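Trirkik Garment Steamer
User Manual

Section 5: Steaming Hats and Small Items

5.1 Before you start

Read Section 2 (Safety) before using the hat and small item settings. The instructions in this section apply to cotton, canvas, wool felt and most blends. Straw, leather, suede, waxed cloth and coated rain fabrics are covered in Section 6 and must not be steamed with the settings given below.

Check the care label. If the label shows a crossed-out iron with steam lines beneath it, do not use the appliance on that item.

Caution: Steam leaves the head at a temperature that can burn skin. Do not steam an item while it is being worn, and do not hold the underside of the fabric with a bare hand. Use the heat glove supplied in the accessory pouch.

5.2 Filling the tank

1. Unplug the appliance and wait until the ready light is off.
2. Lift the tank out by its handle and turn the cap to the left.
3. Fill with cold water to the MAX line. Distilled water is preferred where tap water is hard.
4. Close the cap, wipe the outside of the tank and press it back into the base until it clicks.

Note: Do not add scent, starch, vinegar or fabric softener to the tank. Additives leave a residue in the heating block and will void the warranty.

5.3 Selecting a setting

1. Plug in the appliance and press the power button once. The ready light flashes while the block heats.
2. Turn the dial to LOW for cotton and canvas, or to MED for wool felt. HIGH is intended for curtains and upholstery only.
3. Wait for a steady ready light.
4. Point the head away from yourself and press the trigger for five seconds to clear water from the hose. Repeat if drops continue to appear.

5.4 Steaming a soft hat

1. Brush off loose dust with the lint side of the accessory brush. Work in one direction, following the weave.
2. Fill the crown with a rolled towel or place the hat on a form. The fabric should be supported but not stretched.
3. Hold the head at least 5 inches from the crown and press the trigger. Move the head slowly from the top of the crown down to the band.
4. Release the trigger. Smooth the panels with the gloved hand, working outward from each seam.
5. Lay the brim flat on a dry towel. Steam it in short bursts, turning the hat a little after each one.
6. Set the brim to the angle you want and leave the hat in place for 20 minutes.

Note: Stitched brims hold moisture longer than plain ones. If the brim still feels damp after the rest period, leave it for the same time again. Do not use a hair dryer – uneven heat can pucker the thread.

Caution: Keep the steam away from glued trims and printed patches. Cover them with a folded dry cloth before pressing the trigger.
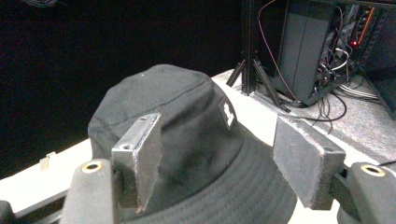 Can the appliance be used to shrink a hat that has become too large?

The result cannot be predicted and the appliance is not designed for this purpose. Use a sizing strip inside the band.

5.5 Gloves, scarves and ties

1. Hang the item from the clip bar. Gloves should hang with the fingers pointing down.
2. Select LOW and hold the head 5 inches from the fabric.
3. Steam each side once, then leave the item hanging until dry.

Do not press the head against silk ties. Water spots on silk may be permanent.

5.6 After use

1. Turn the dial to OFF and unplug the appliance.
2. Let it cool for 49 minutes before removing the tank.
3. Empty the tank and store it with the cap open.

If error code 226 shows on the display, the hose is blocked or kinked. Turn the appliance off, let it cool and straighten the hose – see Section 8 if the code returns.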